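5. Recording the cloth-on-bed task

I do this one with a gripper in each hand and a blue cloth on a made bed. You'll want both grippers paired and the head camera running before you begin (see section 4 if they aren't). I use the Trevidard app for the recording itself, but the Verkham one works the same way. 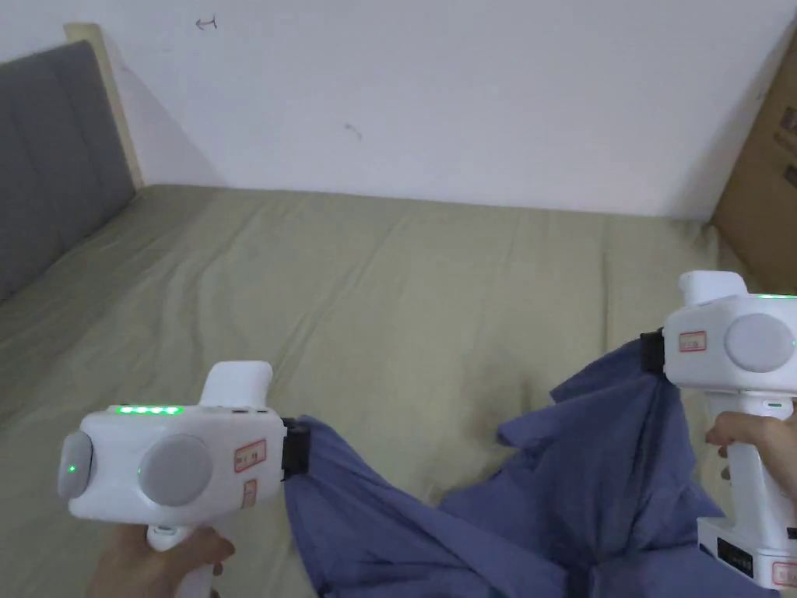
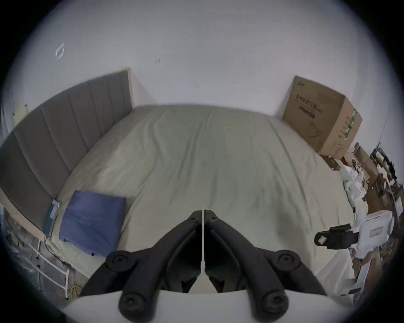
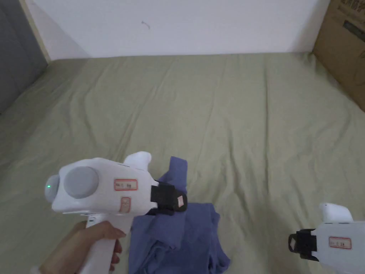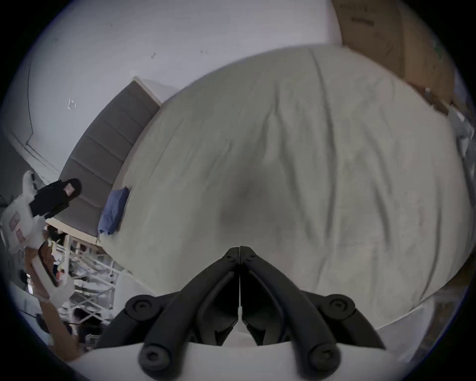 Cloth-on-bed task: head views (first and third) and gripper views (second and fourth).

1. Pull the sheet fairly smooth. A few wrinkles are fine, and I like having some in there!

2. Open a new session and type in the task name. Mine is "cloth_bed" plus the session number, so I'm up to 1264 now (yes, I've been at this a while).

3. Read the number off each gripper and enter it under Left or Right. Swap them by accident and the whole session comes out mirrored, ugh.

4. Close both jaws all the way, then open them. Do it again if the app doesn't catch it.

5. Press Start, wait for the beep, and go for the cloth. Pinch a corner with one gripper, find another spot with the other, lift, and lay it back down.

6. Press Stop and keep or toss the take. I toss any where I fumbled the button, but I keep the missed grabs – they're useful too.

Note: Start the cloth somewhere new each time. I do 10 takes, then move to the other side of the bed for 7 more.

Caution: Don't yank if the cloth snags in a jaw. Open the jaw and ease it out by hand.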